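Sorting a pile of chargers and little boxes, two baskets enough?
posted by lowshelf_508, Skesville, in Home & Storage

Ok so quick one, I'm on my lunch. We cleared out the electronics drawers and now everything is on one wood table. Small plug-in chargers mostly, plus plain white boxes with no printing on them, plus odds and ends. Nearly 200 things if you count every cord. I don't want to buy a drawer unit (looked at the Dawber one, too much money and too deep).

What I have is 2 plastic baskets, one red one blue, the slotted kind. Idea was red = chargers, blue = boxed stuff. Started on it this morning.
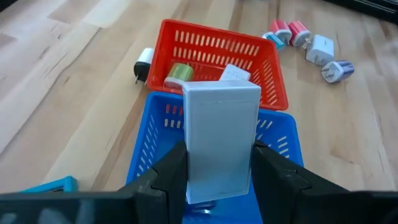
Problem is I keep changing my mind on the boxes. Do they stay with whatever came in them or do they go in their own basket? If I split them I lose track of what goes with what. If I keep them together the basket is full after like 20 items. Also the slots, do thin cords poke out thru them or is that not a thing. And do you lay stuff flat or stand it up. Need the table back by the end of February, other people use it.

Thanks, sorry for the rambling

pestside_attic
Toss the boxes. Done. Never once needed one.

Inport_mel
Wouldn't toss all of them. Warranty stuff, or anything you might resell, keep the box. Rest can go flat in recycling. Open every one first tho, I threw out a perfectly good adapter that was still under the cardboard flap. Still mad.

What worked for me, did this with a much bigger mess than yours:

Get chargers off the table before anything else. All of them, one basket, don't sort yet. Once they're in there pull them out a few at a time and read the tiny print on the back. Volts and amps. Masking tape on the cord, write what it's for. If you can't figure out what it's for it goes in a paper bag with the month on it. Bag's still there in six months, take it to e-waste.

Keep the baskets right next to each other, far side of the table, so you've got room in front to work. I had mine on the floor and my back hated me. 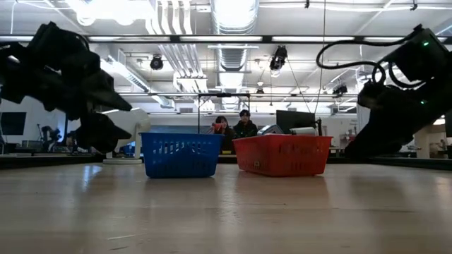

Tall things stand along the rim, heavy things on the bottom. Don't pack past the rim if you're going to stack the baskets later, they wont sit right. If they're staying side by side on a shelf who cares, let stuff stick up. You can grab it faster that way.

Cords thru the slots, yes it happens. Thin ones catch when you lift the basket and then you drag half of it out. Wind the cord around your hand, twist tie, drop it in. Or line the basket with a piece of cardboard cut from one of those boxes you're recycling. Takes two minutes.

For boxes you keep, write what's inside on the END, not the front. When they're standing up in a basket the end is all you see. Pencil is fine. Plain white ones all look the same otherwise, I had four and opened the wrong one every single time.

And don't go by color only, put a label on the basket too. I had a red and a blue once and everyone in the house had there own idea of which was which.

lowshelf_508
Ok this helps, hadn't thought of writing on the ends. Gonna do the tape thing tonight. What do you do with the short cords that have no charger? Got a bunch. Third basket or same one?

Inport_mel
Same one, in a zip bag. Third basket just turns into a junk basket, ask me how I know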